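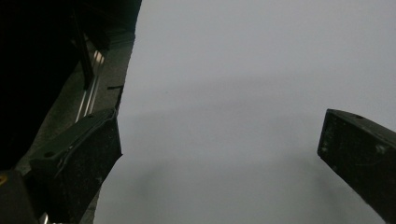 The Gripper That Lost Its Place

2 min read

At 4 on a Tuesday morning, a handheld gripper at the Dastov workshop reported that it was closed. It wasn't even close! The fingers were wide open, the software was logging a perfect grasp, and Pejman Abbasi was staring at a screen full of numbers that made no sense.

I love a fault like this. No smoke, no bang, just a machine that is completely sure of itself and completely wrong.

Abbasi's team had recorded 400 grasps for a project called Felo, and 49 of them turned out to be junk. First they blamed the motor, then the cable, then a software update from Judex (unfairly, as he now admits). The real cause was a set screw on the encoder coupling. It had backed out a fraction of a turn, so the shaft could slip whenever the fingers hit the end of their travel. Every slip moved the zero point a little further off.

"It would behave for 200 cycles and then jump," Abbasi says. "You start doubting your own eyes."

The fix took 12 minutes - thread locker, a new screw, and a homing check before each session. If the two readings disagree, recording stops and a buzzer goes off. It is a horrible buzzer, and I got to set it off twice.

The Nseir lab wants the same check on its own grippers by April.

37 shares | 6 comments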